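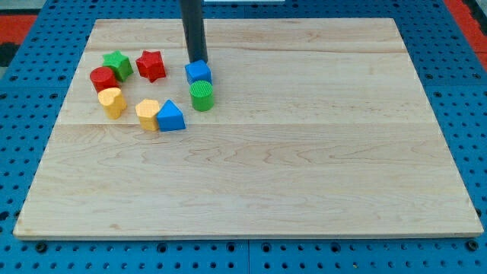
Figure 7.1 Rod end effector at the blue cube, with wooden shape blocks on a maple board.

Chapter 7
Comparing End Effectors

A gripper is often chosen before the task has been studied. This chapter reverses that order. Six tools are compared on one set of blocks, beginning with the plain rod, which can push an object but cannot lift it. The trials were run by Rokeya Kanagaratnam and Attila Magyar at the Perkley laboratory and comprise 2,375 attempts -- 940 of them with the rod. Section 7.1 defines a completed push. Readers who have not yet set up a controller should review Chapter 6 first.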